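Section 4. Setting Up the Media Work Room

This section applies to host venues using the Coneck match-day system for the Sullau Indoor Cup. It covers the room in which accredited reporters and photographers work before, during and after a match. The press conference room and the mixed zone are treated in Sections 5 and 6. Revision issued 8 March 2026.

4.1 Before You Begin

The venue media officer is responsible for all steps in this section unless a deputy has been named in writing. Confirm that the following are available:

Venue access code for the Coneck console
Final seating plan, signed by the competition office
One Narkix network cabinet, with both keys
Printed pigeonhole labels for each accredited outlet

NOTE: Seating plans from the August preseason tournament must not be reused. Row lettering has changed, and the old plans do not show the emergency aisle.

4.2 Arranging the Room

1. Place the work tables in rows facing the wall screen. Leave a clear aisle on both sides of the room and do not block the doors to the concourse.

2. Assign seats in the order shown on the plan. The standard room holds 50 seats, of which 40 are allotted by name. The remainder are held at the desk for late arrivals.

3. Set the accreditation desk inside the main entrance, where staff can see the door and the first row.

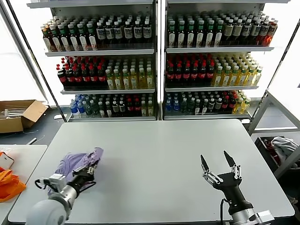

4. Attach a seat card to each allotted place. Cards carry the outlet name and the seat number only. Personal names are kept on the desk list.

5. Test every power outlet before the room opens. Mark any outlet that fails with red tape and report it to the venue electrician.

CAUTION: Do not run extension cords across an aisle. Where a cord must pass behind a row, cover it with a fixed cable ramp for its full length.

4.3 Connecting the Network

1. Unlock the Narkix cabinet and switch on the upper unit. Wait for the status light to turn steady green before switching on the lower unit.

2. Sign in to the Coneck console and choose Venue, then Media Rooms. Select the room by its number. Rooms with similar names are listed together, and the wrong one is easily chosen.

3. Set the device limit to 200. This allows for reporters who carry a phone and a tablet as well as a laptop.

4. Print the password slips and store them at the accreditation desk. Slips are handed out one per person against a valid pass. They are not to be posted on the wall.

5. Open the live statistics page on the wall screen and compare the team names with the official match sheet. If they differ, call the competition office -- do not correct them from the console.

NOTE: Photographers' positions at courtside use a separate wired line. See the Schmieder switch instructions supplied with the court equipment. Changes made in this section do not affect that line.

4.4 Opening and Staffing

1. Open the room 2 hours before the scheduled start of play. Staff should be at the desk before the doors are unlocked.

2. Check each pass against the desk list. A visitor whose name is missing is to be directed to the accreditation office at Gate C and may not wait inside the room.

3. Deliver the starting lineups to the pigeonholes as soon as they are released. A second copy goes to the broadcast coordinator.

4. At the end of each period, distribute the printed statistics by row, beginning at the front.

5. Announce the press conference time from the desk as soon as the competition office confirms it. Repeat the announcement once.

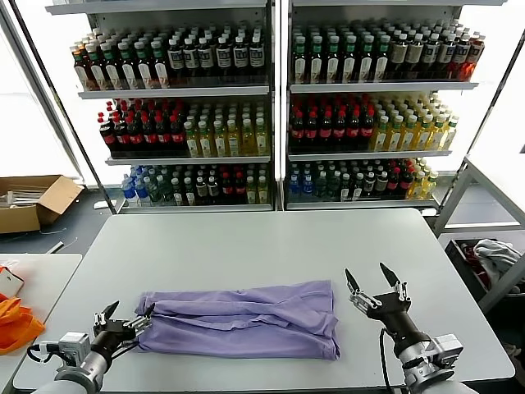
4.5 Closing the Room

1. Keep the room open until the last reporter has filed, or until the closing time stated in the venue agreement. Give notice thirty minutes before closing.

2. Collect unused password slips and destroy them.

3. In the console, select End Session. The network will remain active for a short period so that uploads in progress can finish.

4. Switch off the lower cabinet unit first, then the upper unit. Lock the cabinet and return both keys to the venue office.

5. Enter any faults, complaints or refused passes in the match-day log.

CAUTION: Do not cut power to the cabinet at the wall. Session records that have not been saved will be lost and cannot be restored.

4.6 Contacts

Questions on seating and accreditation: Roos Mulder, Competition Office
Questions on the console and network: Elango Mathew, Technical Services

Requests to change the seating plan on match day must be made by telephone and confirmed in the log by the person who approved them.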